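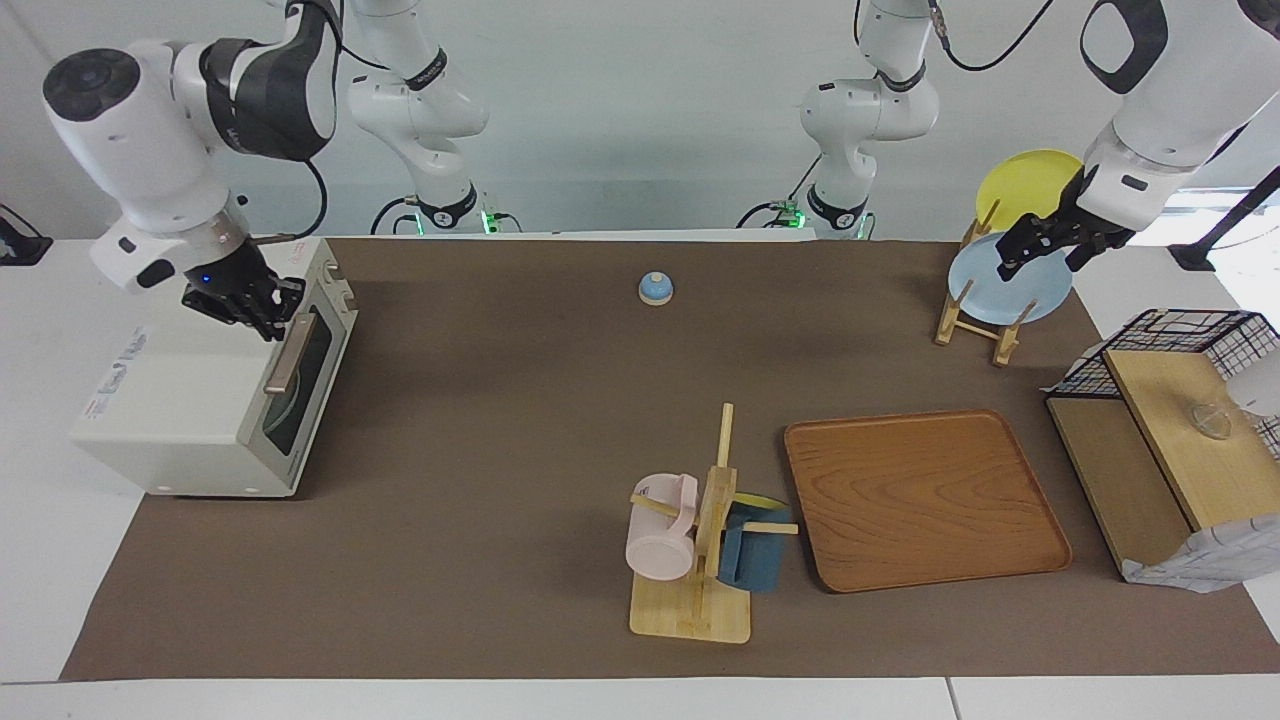
Photo: Stunis / Iraís Manríquez

Stunis Publishes Countertop Layout Guide for Small Shared Kitchens

2025-09-02

Stunis, a planning office for compact residential kitchens, has released a guide to the arrangement of small appliances and dishware on a single work surface. The guide, titled Pekotero, applies to kitchens in which one counter or table serves for heating, plating and short-term dish storage. It is available to housing operators and property managers at no charge.

Pekotero divides the work surface into a heating zone, a dish zone and an open zone between them. The heating zone holds a toaster oven or similar appliance, placed to one side so that the full length of the door handle can be reached. The dish zone holds an upright rack, set on the opposite side. In the layout shown, a white toaster oven with a silver handle occupies the left of the surface, and a wooden rack on the right holds a yellow plate and a light blue plate. A call bell stands in the open zone.

The guide is based on a review of 1,318 room inventories supplied by operators of furnished apartments and student residences. The review was completed in July. The most common fault recorded was a rack placed directly beside the oven, where a lowered door blocked access to the plates.

"Most of these rooms already have suitable equipment," said Jaqueline Maldonado, head of residential planning at Stunis. "The inventories showed us that its position on the counter was left to whoever unpacked it. The guide gives the installer a fixed sequence to follow."

The sequence begins with the oven. The installer opens the door fully, marks the outer limit of its travel and keeps that area clear. Ventilation clearance follows the appliance manufacturer's instructions, which take precedence over the guide wherever the two differ. The rack is positioned next, with plates upright and their faces parallel, and any projecting feet resting wholly on the counter or mat. Remaining items go in last. The guide recommends a minimum open zone of 12 inches.

Separate sections cover cord routing, mat selection and the storage of plates too large for an upright rack. An inspection sheet is included for use at tenant turnover.

Zwane, an operator of furnished apartments, will apply the guide in 200 units. Emiliano Gallegos, facilities manager at Zwane, said the inspection sheet will replace five separate forms now in use.

Printed copies and the inspection sheet may be requested from the Stunis publications desk.

Media contact: Huguette Bélanger, Stunis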